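Setting Up Your New Listing

Welcome to Somogyi Listings! Once your account is open, putting a home in front of buyers takes 20 minutes or less, and it's fun to watch the page come together.

1. Sign in and choose Add a Home. Type the street address, then pick the neighborhood (Kilside, for instance) from the menu.

2. Enter the asking price, the bedrooms and the baths. Half baths go in their own box.

3. Add your photos. Kitchens get a lot of love from buyers, so put yours near the front! 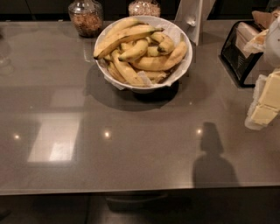
4. Write the description. You have 800 characters, plenty of room for the porch, the big closets and that great backyard.

Note: Line breaks count as characters too.

5. Press Preview, read it through, then press Publish.

Caution: Changing the address after publishing starts a new listing and clears your saved showings.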